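How to clean and box a small framed picture

Most guides to this job want to sell you something. Urness lists an 83-piece frame care kit, and I have yet to find a use for most of it. You need a soft cloth, a few plain tissues and a box with a lid. I'm not convinced by the scented wipes either.

Clear a space on the desk and spread the cloth flat. Move any spray bottle well away from the frame. If you must use cleaner on the glazing, put a little on the tissue and never on the picture side directly. Cleaner can creep under the edge and stain the mat, whatever the label promises.

Wipe from the middle outward, then do the border. Change the tissue when it looks gray. Five minutes is plenty for a small frame. 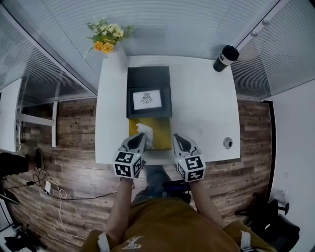
Cloth in front, box open behind it, picture already inside.

Check for lint before you close up. Lower the picture in face up and put the lid on without forcing it. If it bulges, the box is too shallow, and pressing harder won't fix that.

Some people swear by silica packets. I tried them from October on in a closet that sat at 70 degrees and saw no difference. A damp basement may be another matter.

Write what's inside on the end of the box, in pencil. Store it flat, with nothing heavy on top.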